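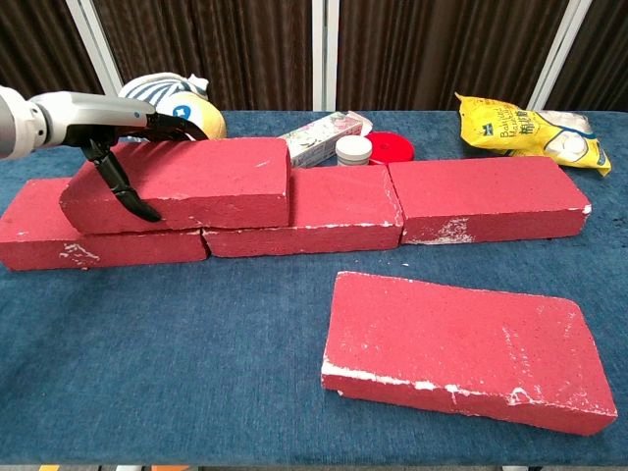 **Product reviewed:** Sillum Cell Kit, supplied by Safavi
**Category:** Enclosure and setup equipment for tabletop robot arms
**Review location:** Totside robotics workshop
**Recommendation:** Recommended, with reservations about cable handling

The Sillum Cell Kit is sold to laboratories and training centers that already own a robot and need a consistent place to run it. The kit supplies a light frame, curtains, a table covering, a floor marking roll, and a setup program called Skostura. It does not include a robot, a gripper, or a table. The workshop purchased the kit at its own expense and has used it daily since December.

## Assembly

The frame arrives in flat cartons and goes together with a single hex key, included. The posts are white and the brown pleated curtains hang from rails at the top. Two people should be available for the upper rails, which are awkward to hold level while the corner screws are started. The printed instructions show the corner brackets in the wrong orientation in one drawing. Safavi has supplied a corrected sheet on request, but it should be in the carton.

Once standing, the enclosure is steady enough for ordinary use. The curtains move when a door is opened nearby, and the hem weights sold as an option would have been better included. Light control is good. Overhead reflections that had troubled the workshop's cameras in the afternoon were much reduced after the curtains were hung.

## Table covering

The blue covering has performed well. It grips heavy objects and lets a fingertip make light contact without a hard stop. Bricks are used for placement work at this station, and their dust is the main source of dirt. A stiff brush removes most of it. Red grit that is allowed to build up will work its way into the surface, and the covering should be taken off and shaken out at the end of each shift. The maker's advice to wipe it with a damp cloth is not suitable for brick dust, as the result is a stain.

The covering must be flat before the table height is measured. A fold near the front edge gave a false reading during the first week, and the arm stopped on a contact fault at its first downward move.

## Setup with Skostura

Skostura guides the operator through table height, reach limits, and tool settings in that order. A full setup takes around 33 minutes for an operator who has done it before. The screens are plain and readable, and each completed stage is saved, so an interrupted setup can be resumed.

The station is run with a two-finger gripper and with jointed hands. The two cases differ in quality. For the gripper, the program asks for the finger opening and the distance from the mount to the fingertips, and then requests a test placement. The workshop uses a brick laid across the joint between two others. A height error shows plainly in this test, either as a brick pressed down too hard or as one released early.

For jointed hands, the program is less complete. It stores a single closing position for each hand, and the thumb has no setting of its own. Operators working over a raised object, such as a course of bricks, need to check thumb clearance by eye at low speed before running any motion toward the back of the table.

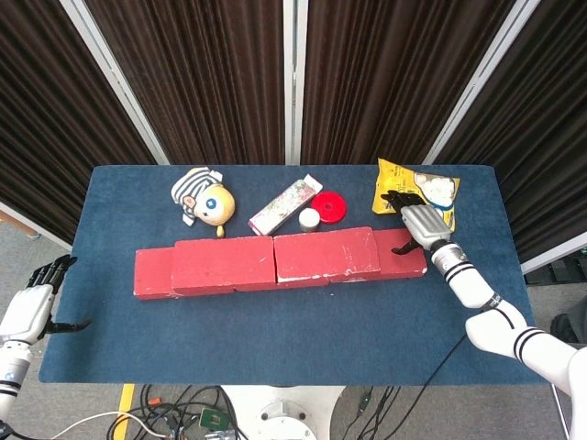 *Right hand at the yellow bag, with the thumb just above the brick at the end of the row.*

Reach limits are easier to manage. The operator guides each hand to the far corners of the table and confirms the point on screen. Soft items, including bags and plush toys, should be part of this check, as they stand higher than the table surface and may shift when touched.

## Cables and floor

Cable handling is the weakest part of the product. The kit contains no trunking, no clips, and no cover for the area at the foot of the robot. Black and white cables at this station run across the floor around the pedestal, and a small circuit board lies among them. Any site buying the kit should budget separately for a floor channel and a closed box for loose electronics. The yellow marking strip is of good quality and lies flat on carpet, but a strip on the floor does not protect a connector from a shoe.

## Routine care

The following schedule has been adopted at the station:

- Each shift: brush the table covering and inspect the gripper fingers or hand joints for grit.
- Each week: tighten the frame corners, check connectors at the pedestal, and repeat the test placement.
- After any tool change: run the full tool settings stage in Skostura. Stored values should not be reused.

One curtain hook has broken in service. Safavi sent a replacement without charge, and it was fitted with the rail in place.

## Ratings

| Item | Rating out of 4 |
|---|---|
| Jointed hand setup | 2 |
| Cable handling | 2 |

The frame, curtains, and table covering are considered satisfactory and were not scored separately. The workshop will review the hand settings again when the next release of Skostura is installed.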